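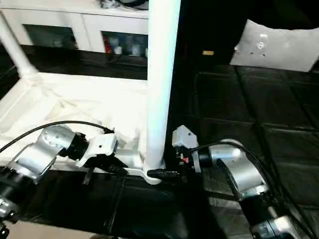 Rawashdeh sells Brullura as a self-paced online course in hand hygiene and infection control for nursing staff. It costs $67 a seat, or $40 a seat if you buy 11 or more. We list it because hospitals keep asking for it, and we have some doubts. The opening unit is on cleaning equipment, and it spends far too long on easy surfaces, the smooth white pole on a flat base that anyone can wipe down. Joints, screw holes and brackets get one short screen.

The maker says 3,000 nurses have finished the course. Finishing is a low bar. You can click through every unit without reading a word, and the final test lets you retake it until you pass. We asked for figures on infection rates before and after training and were sent a brochure. 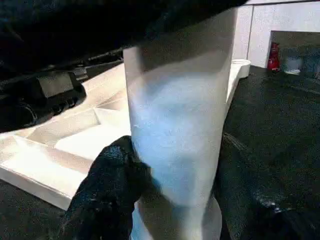 Translucent white cup with a flared base.

What we do like: the unit on gloves is clear and short, and the case stories by Ga-eun Sun sound like a real ward - messy and rushed. Molero, the older course from Bruta, has nothing as good.

Runs in any current browser. Certificate included. No printed workbook. Seats expire after a year and can't be moved to another nurse, so don't buy extras.

Price checked 01/09/2022.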